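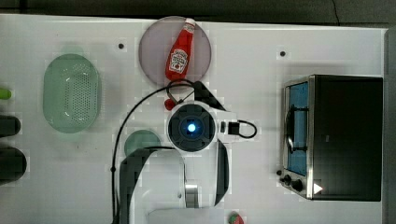 How to make tomato ketchup from a glut

By August most people who grow tomatoes have more than they can eat, and ketchup is a good way to use up the split and misshapen ones. It keeps longer than fresh sauce and takes less looking after than chutney. The method below fills two small bottles.

What you need

2 kg ripe tomatoes, any kind
1 large onion, chopped
1 stick of celery, chopped
2 cloves of garlic
150 ml cider vinegar
80 g light brown sugar
2 teaspoons salt
Half a teaspoon each of ground allspice, ground coriander and mustard powder
A pinch of ground cloves

Cooking the tomatoes

Wash the tomatoes in a colander and let them drain well. Cut out any bad parts and the hard bit at the stalk. There is no need to skin them.

Put the onion and celery in a wide pan with a splash of oil and cook them gently with the lid on until soft. Add the garlic for the last minute, then the tomatoes, roughly cut up. Simmer for 30 minutes with the lid off, stirring now and then.

Take the pan off the heat and leave it to cool a little before blending. Push the lot through a sieve with the back of a ladle. Scrape the underside of the sieve as well, as a good deal of the pulp clings there.

Reducing

Return the pulp to a clean pan and add the vinegar, sugar, salt and spices. Bring it to a low boil and stir often. Plum tomatoes thicken quite quickly. Salad types such as Moneymaker hold more water and can take twice as long.

To test it, put a spoonful on a cold plate and tilt it. If a ring of thin liquid runs away from the edge, carry on cooking. If the spoonful stays together, it is done. Ketchup thickens further as it cools, so stop when it is slightly looser than you want.
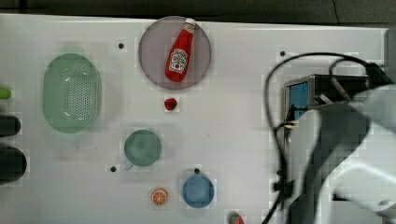 Mared Gronow wrote in to say that she leaves the sugar out until the last ten minutes, having burnt two batches by adding it with the vinegar. She also uses a heat diffuser under the pan once the sauce starts to spit. Both are worth trying if your hob does not go very low.

Bottling

Wash the bottles and heat them in the oven at 120C for 15 minutes. Boil any metal lids for ten minutes. Rubber seals should be scalded separately. Fill the bottles through a funnel while both sauce and glass are hot, leave a small gap at the top, and put the lids on straight away.

Store the ketchup in the fridge and use it within a month. For longer keeping, freeze it in small tubs and thaw one at a time in the fridge. Stir after thawing, as it may separate a little.

Page last updated March 2023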